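Getting the arm to pick up a graphics card (club notes, part 2)
Posted January 31, 2019 by Daranee Nuchit

Hello again! Part 1 got you as far as homing the arm and opening the gripper without pinching anyone. Now for the fun bit, handling real parts from an old desktop workstation. I wrote this up for the new people on the Prona team, but anyone in the club is welcome to pinch it for their own build (the Jendton lot have already asked).

1. Get the computer ready
Switch it off, pull the plug, take the side panel off and lay the case down with the open side facing up. Undo the card's screw and let go of the slot latch by hand. We did try doing the latch with the arm. Don't bother, at least not until April when we get the new fingertips!

2. Load the right settings
Open the Krishnan folder on the club laptop and load the thin-parts settings. The closing force should say 115. If it says 153 you've got the wooden block settings, and those are far too strong for a circuit board. I've done it, it makes a horrible noise.

3. Close on the card
Bring the fingers down either side of the card, slowly, and stop well before you touch the motherboard. Close in small steps. I like to pause after each one and have a look from the side, because the wrist camera makes everything seem nearer than it is.

4. Lift and tilt
Go straight up first, then tip the card once it's clear of the slot. We use a Quadro K620 for practice, a nice low-profile card that doesn't need much headroom. Keep it over the case while you sort out the angle, and watch the metal bits round the edges. 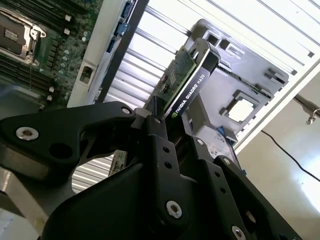

5. Put it down somewhere soft
Move sideways to the foam mat and lower until the card just rests on it, then open the fingers a little at a time. If you open them all at once the card can flick over (ours landed on its back twice). Save the run with your initials on the end.

6. Write it in the log
Put down the settings, the start position and what went wrong. We're on run 121 now and the early pages are mostly me writing "too fast", so please don't be shy!

Putting the card back in is a lot harder and gets its own page. If your gripper won't close at all, check the Plarance cable at the elbow before you come and find me.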